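Bench notes > Shared > Chores > Table reset, cutlery first

Saturday, bench open 2 pm
Notebook 12, continued from the toaster lever pages

Purpose of this block: decide whether the table reset task is ready to go on the Clurnell list or stays with us for another month. The reset is the dull end of a breakfast: utensils off the plate and into the caddy, plate to the side, bottle left alone, toast left alone. A person does it while talking. We have been at it since August.

Task definition, as rewritten this morning. The old one said "clear the plate", which two people read in two ways.

Start: spoon and fork on the large pink plate, wire basket empty, food plates stay where they are.
Step 1: fork into basket, tines up.
Step 2: spoon into basket, bowl up.
Step 3: hands clear of table.
Fail: anything falls, anything else moves by more than a finger width, fork goes in tines down.

Tines up is not how I load a caddy at home, but the Bellus people want it that way and it makes scoring easier. Dissent noted here and not pursued.

Layout is the same as for the toaster lever work, with steak and the divided dish kept in as clutter. I argued for a bare table for the first batch. Overruled, correctly I think. A policy that can only pick up a fork on a bare table is of no use in a kitchen, and we would only have to collect again later.

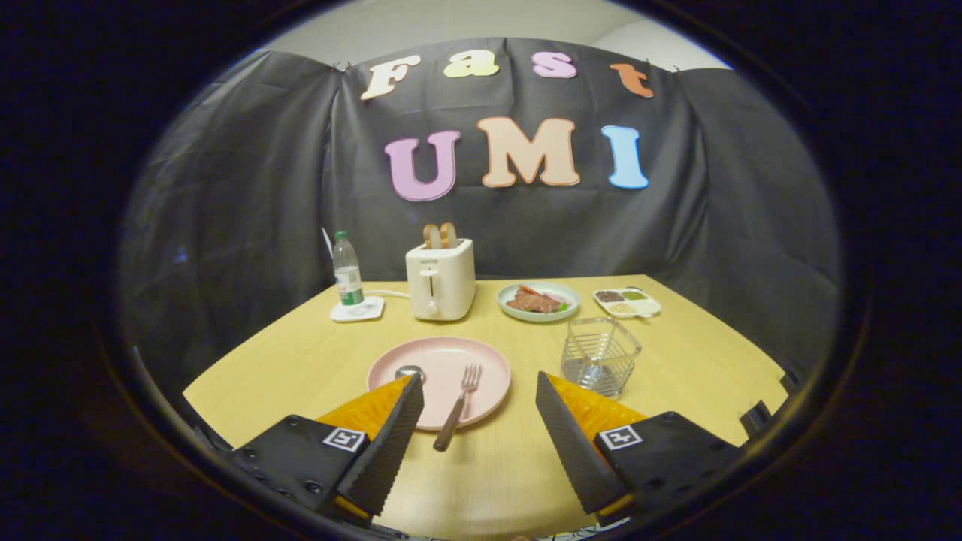
Marilou Pascual read the step list over my shoulder and said that picking up cutlery was solved years ago and the thing to measure is recovery: drop the fork on purpose, halfway, and see whether the system does anything sensible or carries on to the basket with nothing in its fingers. She would trade half our successful runs for a decent set of recoveries.

I agree with the second part. On the first part, see below.

Scoring from the last policy evaluation, copied from the loose sheet before it gets lost. 50 runs, fork only, arm executing, same table.

Grasp made on first close: most. Handle grasps are good when the handle sticks out past the rim and the jaws can come down either side of it. They are poor when the handle lies flat on the plate, where the raised rim gets in the way of the lower edge of the fingers. The policy does not try to slide the fork out to the rim first. A person does this without thinking and so it is in only a few of our demonstrations.

Lift: no problem.

Transfer: slow but clean. It goes wide of the mint plate. Good.

Insertion: bad. This is where nearly all failures sit. The fork arrives over the basket tilted, the tip catches on the rim, and the arm keeps pushing. Wrist rotation starts too late. In two cases the basket was dragged. One of those ended against the small dish.

So I don't accept that cutlery is solved. The picking is in fair shape. Putting a long thin thing upright into an open wire box is a different job, and it is the one that gets a kitchen clean.

Notes on the demonstrations themselves.

Grip point. Hold the handle nearer the far end. Several early demos take it close to the metal neck, and then there is no room to lower the fork before the fingers reach the basket rim. I have asked everyone to go for the wood.

Rotation. Start turning the wrist while still over the pink plate. It feels unnatural and takes longer. Do it anyway for this batch.

Speed. Mine are too fast. The reviewers flagged 12 of mine for blur at the moment of closing. I have slowed down and will check again after the next batch.

Approach. Open wide, come in level, stop short, then close. Some of us steer with the elbow at the last moment and it shows up as a jerk in the trajectory. Rest the forearm if you can.

Clutter. The toaster cable crosses the tabletop on the bottle side. It does not interfere with the utensils, but stay off it when we get to moving the bottle.

Total kept demos for fork to basket now stands at 134. Spoon to basket has far fewer and I would like them level before anyone retrains. The spoon is the easier of the pair at insertion and the harder at grasp, the bowl being slippery and people being tempted by it. Handle only, please.

Second session, same layout, starting from a handle that overhangs the near rim. Jaws open on both sides of it, hold, then close.
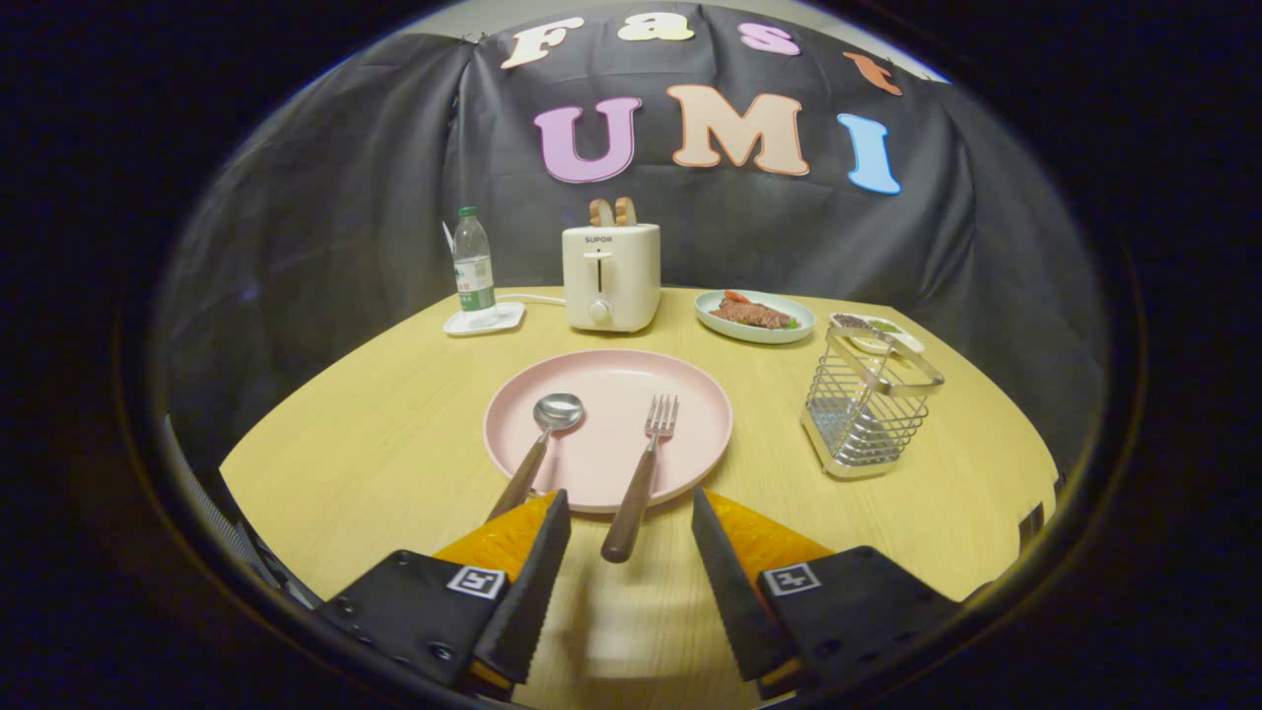

Pink plate, spoon and fork, jaws open either side of the fork handle.

Question from the Flarex call, written down so I can answer it properly: would this replace a person clearing tables in their canteen? Not at present. The time per fork is many times what a person needs, the caddy has to be where the policy expects it, and somebody has to stand by for the rim catches. What I would say is that the separate pieces look usable and the joined-up chore does not. Toast lever down: usable. Fork off plate: usable when the handle overhangs. Fork into basket: no. Plate with leftovers on it: not attempted. Wiping the table afterward: not attempted, and I don't see it before the wrist force work is finished.

They also asked about drying and putting away. I said drawers are a separate project. Chrysikopoulos has a drawer rig and should be asked directly.

Decision on the Clurnell list: stays with us. Reason entered as "insertion".

To do
- Spoon demos up to the same number as fork
- Recovery set as Marilou describes, fork dropped between plate and basket, own folder, do not mix with the clean runs
- Slide-to-rim demos, handle starting flat on the plate
- Try a second caddy with a wider mouth, only to see how much of the failure is the basket
- Fix the score sheet so that "basket dragged" has its own column
- Ask whether the force limit can be lowered during insertion without upsetting the lift

Bench closed. Rerun of the fork evaluation goes after the spoon batch, same scoring, same start positions.

2 comments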